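# Über uns

Cerness prüft, was Kryptofirmen über ihre Reserven behaupten. Wir verwahren keine Coins, wir vermitteln keine, und wir geben keine Kursziele heraus. Wer auf dieser Seite nach einem Kaufargument sucht, wird enttäuscht sein.

Angefangen hat es mit einem Ärgernis. Akinyi Gachanja arbeitete in der Buchhaltung eines mittelgroßen Händlers, der einen Teil seiner Liquidität in einen Stablecoin gesteckt hatte. Der Emittent veröffentlichte jeden Monat eine Bestätigung, dass alles gedeckt sei. Sie las das Dokument bis zum Ende, auch den Anhang, und fand dort den Satz, dass die Verbindlichkeiten nicht Gegenstand der Prüfung gewesen seien. Was ist eine Deckung wert, wenn keiner sagt, wovon sie eine Deckung sein soll? Der Händler hat sein Geld damals abgezogen. Ein paar Monate später kündigte sie und gründete Cerness.

## Was wir tun

Wir lesen Reserveberichte. Das klingt nach wenig und ist an manchen Tagen zermürbend. Bisher haben wir 141 solcher Berichte ausgewertet, von Börsen, Emittenten und Verwahrern. Vier davon fanden wir auf Anhieb vollständig. Bei den übrigen fehlte mal der Stichtag, mal die Gegenseite der Bilanz, mal beides.

Unsere Auswertungen erscheinen im Register Tritow, das jeder ohne Anmeldung lesen kann. Dort steht zu jedem Bericht, welche Adressen genannt werden, ob sich die Kontrolle darüber nachvollziehen lässt und was der Prüfer ausdrücklich ausgeschlossen hat. Noten vergeben wir nicht mehr. Wir hatten das eine Weile versucht und mussten zusehen, wie die Noten in Werbebannern auftauchten, ohne den Text dahinter.

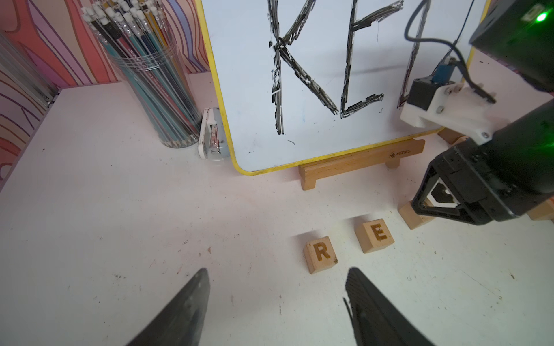
*Zwei Holzwürfel mit den Buchstaben R und E.*

Für Unternehmen, die selbst digitale Werte in der Bilanz halten, gibt es Illus. Das ist eine Prüfung im Auftrag, gegen Honorar, und damit sind wir bei dem Punkt, an dem man auch uns misstrauen sollte. Wer zahlt, hat Erwartungen. Deshalb nehmen wir keine Aufträge von Firmen an, deren Berichte im Register stehen, und deshalb wird das Honorar vor Beginn vollständig beglichen. Ob das reicht, darüber streiten wir intern.

## Was wir nicht glauben

Dass eine Blockchain von allein Transparenz schafft. Eine Adresse mit 1000 Bitcoin zeigt, dass dort 1000 Bitcoin liegen. Sie zeigt keine Kredite und keine Nebenabreden, und sie verrät auch nicht, ob dieselben Coins am Stichtag geliehen waren.

Dass große Namen unter den Käufern etwas über die Qualität eines Verwahrers sagen. Institutionelle Anleger irren sich mit besseren Folien.

Und dass Selbstverpflichtungen der Branche ausreichen. Wir haben den Griffiths-Kodex gelesen, alle 30 Seiten, und an keiner Stelle gefunden, was passiert, wenn sich jemand nicht daran hält.

## Kontakt

Hinweise auf Fehler im Register nehmen wir schriftlich entgegen, gern mit Quelle. Korrekturen werden sichtbar vermerkt, die alte Fassung bleibt abrufbar. Im August antworten wir langsamer. Anfragen zu Interviews über den »nächsten Bullenmarkt« beantworten wir das ganze Jahr über nicht.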